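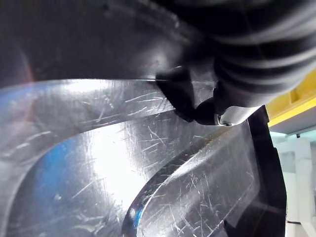
2025-06-03 | by the Nadar desk
14 shares | 2 comments

Pineo's grasp planner used to think for 600 milliseconds and then miss. "It was very confident about it," says its lead developer. Clear plastic was the worst: glare came back as solid geometry. The rewrite waits for contact before it trusts a surface. "We deleted 3,000 lines. I miss maybe two."

Comments

gluegun: Does it run on Beten?

mk_90: Ours still grabs the glare.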